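Preltby Tabletop Care Guide
Section 5: Cleaning and Refinishing the White Work Surface
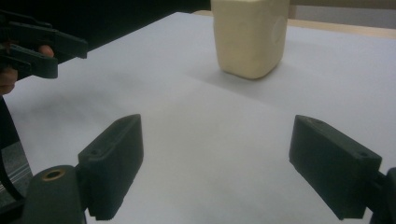
How long should a new surface wait before its first wash?
Leave it for 8 days after fitting. Until then, wipe up spills with a dry cloth only.

Before you start

Clear the surface and wipe off crumbs and grit. Have two soft cloths, a bowl of lukewarm water and the Bollik surface cleaner within reach. Keep the cleaner in its own container, with the cap on, when you are not pouring.

Routine cleaning

1. Add one capful of cleaner to the bowl of water. Do not pour it straight onto the table.
2. Wet the first cloth and wring it out well.
3. Wipe from the back edge toward the front in straight, overlapping strokes.
4. Leave the solution on for 5 minutes.
5. Wipe again with clean water, then dry with the second cloth.

Note: Streaks on white surfaces usually mean too much cleaner. Repeat step 5 with fresh water.

Stubborn marks

1. Lay a damp cloth over the mark and wait 5 minutes.
2. Rub lightly in small circles.
3. If the mark is still there, use the Larach pad, grade 3000, with plenty of water -- never dry.
4. Rinse and dry the area.

Caution: Coarser pads will dull the finish. Dull patches cannot be polished out and are not covered by the Kokkonen warranty.

Caution: Do not mix the cleaner with bleach or vinegar. Open a window if you are working in a small room.

Storage

Store the cleaner upright, out of sunlight and away from children. Throw out any cleaner left from an earlier season each September.

Replacement pads and caps can be ordered under part number 1755.

Revised February 2019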